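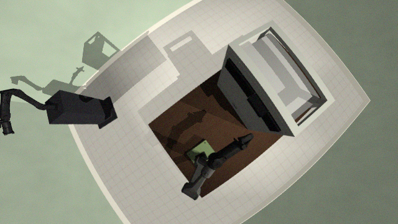

*Fig. 1. Brown rectangle set within a square tile grid (rendered).*

## Handout 4: Setting out a tiled floor

Read this before the workshop session. Bring a tape, a pencil, a chalk line and the worksheet from Handout 3. The terms used below are the ones that will be used on the site visit to the Wemel building, so learn them now.

### 4.1 Terms

**Module.** The width of one tile plus one joint. All layout sums are done with the module. Using the tile width alone is the most common mistake in the worksheets handed in so far.

**Field.** The area covered by whole tiles.

**Border cut.** A tile trimmed to meet a wall, a step or an opening.

**Datum lines.** The two lines, at right angles, from which every tile is placed.

**Insert.** A part of the floor in another material or at another level, with tile on all sides. Mat wells, hearths and sunken seating are treated as inserts in this course.

### 4.2 Finding the datum lines

1. Measure the room in both directions at both ends. Write down all four figures.
2. Mark the midpoint of each short wall and snap a line between the marks.
3. Mark the midpoint of that line. Set up the second line square to it using the 3-4-5 method.
4. Check the square by measuring both diagonals of a trial rectangle. They should match.
5. Lay a dry row along each line out to the walls.

If the walls are out of square, keep the datum lines square to each other and let the border cuts take up the difference. Choose the wall seen from the main door and line up with that one. A taper against the far wall or under cabinets is much less noticeable.

### 4.3 Adjusting the border

Take the room width, divide by the module, and look at the remainder. Split the remainder between the two sides. If each border cut comes out at less than half a tile, move the datum line over by half a module and work it out again.

Worked case: a utility room at Biltach. The module is 118 mm. The clear width is 20 modules plus 70 mm, or 2,430 mm. Splitting the remainder gives 35 mm on each side, too thin to cut cleanly. Taking one full module out of the field and adding it to the remainder gives 188 mm, or 94 mm on each side. This is a sound cut and the pattern stays centered.

(The perimeter joint is left out of the sum here. In your own worksheet, take it off the room width first.)

### 4.4 Inserts

An insert gives the floor a second set of edges, and the eye goes to these before it goes to the walls. Where the size of the insert is still open, make it a whole number of modules each way, so that a joint falls along every side. Where the size is fixed, center the grid on the insert and put the uneven cuts at the walls.

Points to settle on the drawing before work starts:

- finished level of the insert and of the tile
- edge detail: metal trim, bullnose or mitered tile
- which trade builds the sides, if the insert is recessed
- position of movement joints
- any fixed furniture that stands over a corner

Drawings often show the insert to its structural opening. The finished opening is smaller once backing board and adhesive are on. In the Ivanyshyn drawings the difference was 57 mm across the opening, and the first layout had to be chalked again.

### 4.5 Joints and grout color

A pale grout close to the tile color makes the grid recede, and small errors in line are harder to see. A dark grout on a light tile shows every one. Do not choose the grout from the printed chart. Grout up a sample board and leave it until fully cured before making a decision.

Use one spacer size across the whole floor. The Plisex spacers in the store come in two sizes that look alike, so check the bag.

### 4.6 For next time

Complete questions 1 to 6 on the worksheet. For question 5, draw the room at 1:20 and show both datum lines, the insert and all border cuts with their widths. Show your working for the module. Question 6 can be done in pencil on the same sheet.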